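Vehicle Body and Aftermarket Parts
Handout 3: Fitting add-on aerodynamic parts

This handout accompanies the October lecture and should be read before the Hemdale workshop session. It covers front splitters, side skirts and boot-lid spoilers fitted to road cars after sale.

Terms
A splitter is a flat lip that extends forward from the lower bumper. A skirt runs along the sill between the wheel arches. A spoiler disturbs the flow over the rear edge of the body, and a wing is mounted clear of it.

Load and speed
Aerodynamic load rises with the square of road speed. In the Garcia worked problem, a rear wing carries 500 newtons at the reference speed. Students should calculate the load at half that speed and state which fixings carry it.

Fixing methods
Adhesive tape is suitable for light trim only. Surfaces must be cleaned and dried, and the bonded part left for 24 hours before the vehicle is driven. Splitters require mechanical fixings into the bumper support. On the Plevel bumper the outer fixings are spaced at 80 mm; on the Mikum bumper the spacing is given on the drawing. 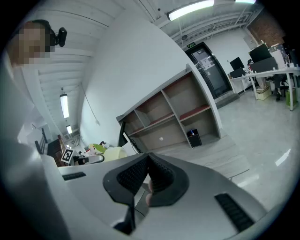
Fig. 1. Hand-held gripper with ridged black finger pads.

Preparation for the workshop
Read the fitting instructions for both bumpers. Bring the completed load calculation, with units shown at each stage. Protective footwear is required.

Written work
Submit a fitting plan for one part of your choice, including a list of fixings and a note on ground clearance.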